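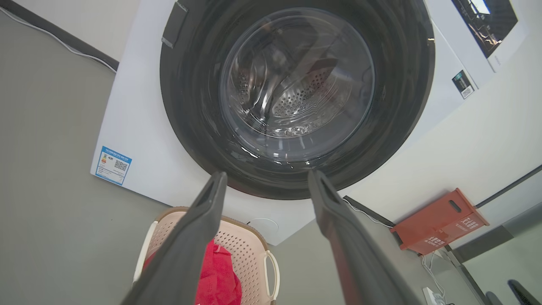 So I went to the school board budget hearing last night, and I have been chewing on it ever since. I meant to go to bed when I got home. Instead I sat at the kitchen table with a 38-page budget summary and a highlighter, which is how you know you've hit a certain age.

Quick background if you're not local. Our district wants to close Jatoi Elementary at the end of next school year and send those kids to Drasto, which is across the highway. The vote is in June. The board has said over and over that no decision has been made, and maybe that's true, but the bus routes in the back of the packet already have Jatoi missing from them. Somebody drew those routes. Somebody got paid to draw those routes!

I should say up front that my two are past elementary age. My daughter did all her years at Jatoi and my son did kindergarten through third there before we moved to our current house, so I'm sentimental about the place (the crooked little stage in the cafeteria, the music room that always smelled like oranges). I'm trying to set that aside. I'm probably doing a bad job of it.

The hearing was in the high school library, which holds maybe half of the people who wanted to get in. The rest stood in the hallway and tried to hear through the doors. You'd think that after the redistricting mess they'd have booked the auditorium, but I was told the auditorium had a band rehearsal. Fine. I like band. I got a seat because I came straight from work and ate crackers out of my purse for dinner.

The superintendent's presentation ran long. The main argument is enrollment. The district had 2,820 students on count day this past fall and it's been sliding for years, and they say we have more classrooms than we can pay to heat. I believe that part. I've seen the numbers going back a good ways and they only move in one direction. What I don't follow is how you get from "fewer kids overall" to "this building, and this neighborhood." Jatoi isn't the emptiest school we have. It isn't the oldest one either. It is the one where the fewest parents can get to a meeting on a weeknight at six, and I don't think I'm being unfair in pointing that out.

Kirsty Nuttall asked about it directly. She's the board member for our end of town and I have not always agreed with her (the dress code thing, don't get me started), but she was good last night. She wanted to know what other buildings had been looked at and whether the public could see that comparison. The answer was that staff had "considered a range of scenarios." She asked again. Same answer, slightly longer. She asked if there was a document. There was a lot of looking at each other up at the front table, and then the chair said they'd circle back to it, and they did not circle back to it.

Then there's the Roltari contract. Roltari is the consulting outfit the district hired to do the facilities study, and the closure plan leans on that study for nearly everything. The study says Jatoi needs a new roof and new boilers. Okay, but as I remember it, the roof over the gym wing was redone when my daughter was in fourth grade, and I remember that because they held gym class in the parking lot for weeks. Does the study count that? I read the section twice and couldn't tell. A dad behind me had the same question and got told to submit it in writing.

Public comment was supposed to be three minutes each and got cut to two when they saw the sign-up sheet. I hate when they do this. People practice those things! A grandmother had hers all typed out and had to skip to the last page. A fourth grade teacher talked about kids who walk to school now and would be on a bus before seven in the morning, and how many of them show up early because that's where breakfast is. She didn't raise her voice once and the whole room went quiet for her.

One man spoke in favor of closing, and he got some groans, and I didn't love that. He said his kids' school has had no full-time nurse for years and he wants to know where the money is supposed to come from. It's a fair question. If keeping Jatoi open means Drasto loses its reading specialist, then we ought to say so out loud and argue about it like grown-ups. I went over and thanked him afterward. He looked like he thought I was going to yell at him.

There's also a petition going around. It had 998 signatures when it was handed in, and the chair thanked everyone for their "passion," a word I have come to dread. I signed it. I'm not sure petitions do very much, but the people who knocked on doors for it now know a lot of their neighbors, and I'd guess that matters more when the board seats come up again.

What would I like? I'd like the comparison Kirsty asked for, posted on the district website where a normal person can find it. I'd like the next hearing in a room that fits us. And I'd like one meeting held at Jatoi itself, in that cafeteria, with child care and somebody to interpret, before anyone votes on anything. None of that costs much. Maybe the answer is still to close it when all is said and done – I can live with losing an argument if we get to have the argument.

I've sent a records request for the building comparison and for Roltari's roof notes. I'll put up whatever I get back. If you were in the hallway and couldn't hear, I took pretty decent notes and I'm happy to email them, just leave a comment with which part you missed. My handwriting gets bad after the second hour, so if you want the transportation section you may have to be patient with me.

Posted March 27, 2018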